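Totdale library money nights back on

Sun 18 January

Free debt and budgeting evenings start again at Totdale library this week, after a long gap. Last ones were in June. Five sessions, one a week, doors 6:30. No need to book but get there early, the back room only seats 15.

Uyên Phùng is running them again. She did the last round and 293 people came through over the whole run, more than the library expected. Most asked about credit cards, she said, and what to pay off first when there's more than one balance.

"Bring the statements, even the ones you haven't opened," she said. "We can start from there."

First night is on interest rates and minimum payments. Then calling lenders, store cards, medical bills and putting aside a first $300 for emergencies. Handouts in English and Vietnamese.
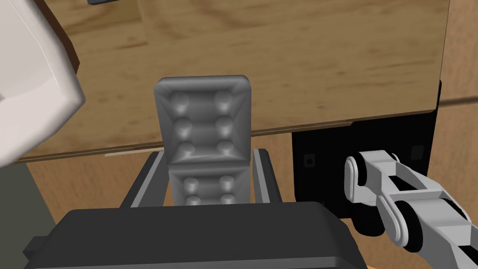
Parking is on Hondo Street, free after 6. The Gritlow bus stops right outside but the last one back leaves at 8:40, so dont hang around. Coffee from Hijazi Bakery, who are also donating the leftover rolls.

Kids are welcome, there's a table for homework. Anyone who cant make the evenings can ask at the front desk for a one-on-one apointment.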